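My winter in Preltport taught me how to pack for a cold and wet place. I want to share it in a few posts, maybe it helps someone who is moving north.

1/ I came in November with a suitcase of 30 kilos. Half of it was cotton. Cotton is nice at home, but when it gets wet in the wind it stays wet until evening.

2/ The bus from Judlow takes 68 minutes and the heating works only in the front seats. Sit in the front. Wear your hat also inside.

3/ Knitwear is what I use the most. Fold it, do not hang it, or the shoulders become long and strange. I learned this with my favorite sweater.
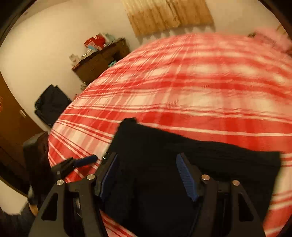

Black knit, folded, on the bed.

4/ Wash wool less than you think. I put mine near the open window for one night and the smell is gone. With the washing machine I was less lucky - one cardigan would now fit a child.

5/ Boots: I paid 351 for a pair at Zostel and was angry at myself for a week. Then the snow came, and I was not angry anymore.

6/ For socks, go to the Zacharias shop near the harbor. They are thick and ugly and I own 7 pairs.

7/ One question for people who live here longer: how do you dry gloves overnight without a radiator? Mine are still damp every morning. Please write me your tricks, I read all replies - sometimes slowly, with a dictionary.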